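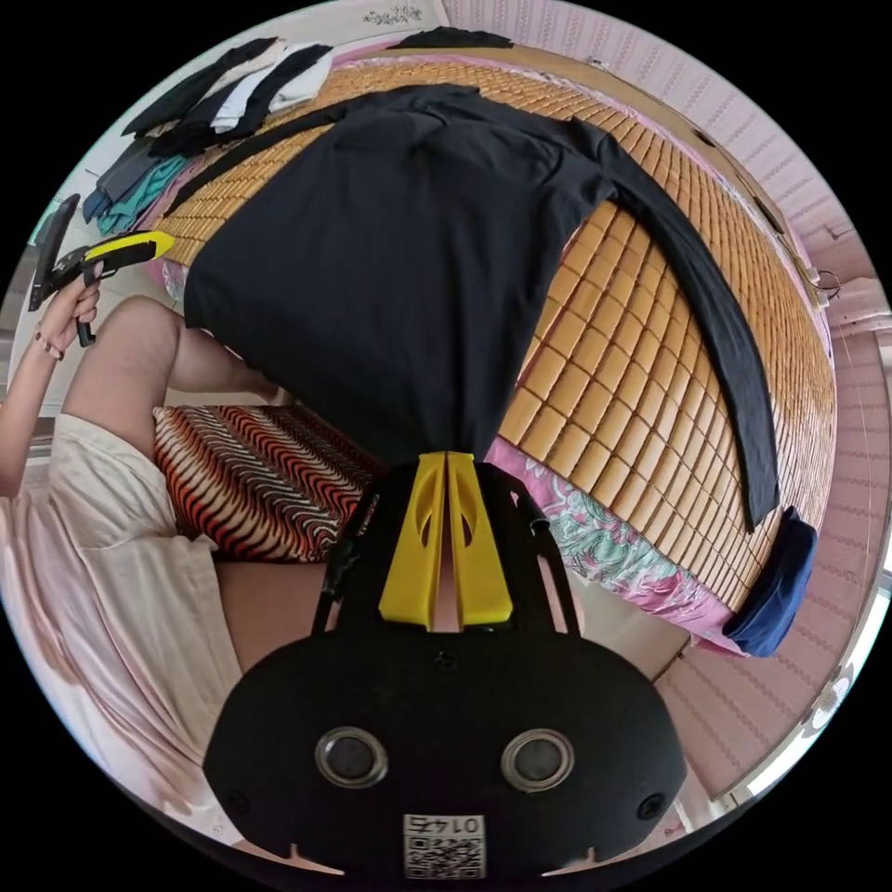
Bomar House residents' meeting
2023-08-06, upstairs lounge

Present: 11 residents. Minutes from June approved.

1. Laundry. Clean clothes will be folded in the bedrooms, on the beds, and put away the same day. Long-sleeved shirts are to be laid flat before folding. Dryer cycle stays at 38 minutes.

2. Bedding. Bamboo mats stay on over the sheets until the weather cools. Wipe with a damp cloth only. Spare sheets are in the Holudia closet.

3. Quiet hours now start at 10. Agreed.

Next meeting: date to be posted by the stairs.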